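Dodine Reading Room Handling Set

Dodine is a first release of handling recordings from the reading room at the Akande office. Staff record table-clearing work with a hand-held gripper, and the Distness arm is trained on the result.

Contents: 169 recordings, 2 sessions, 15 object types.
Last updated: Jul 26, 2025 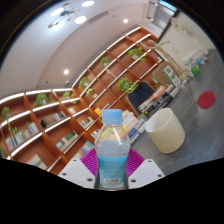
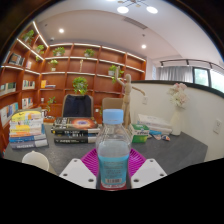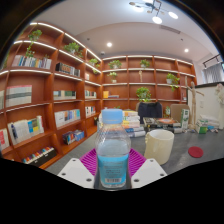
Bottle in the gripper, bookcases behind.

Clearing used to fall to whoever closed up. Since April the closing shift has recorded for part of each evening and is paid at the normal rate. Shelving and plant care stay with staff, and no hours have been cut. Two people asked not to record and were moved to the front desk.

Known gaps: few recordings with stacked cups. Labels for session 2 are unchecked.

Questions go to the Dundier issue tracker.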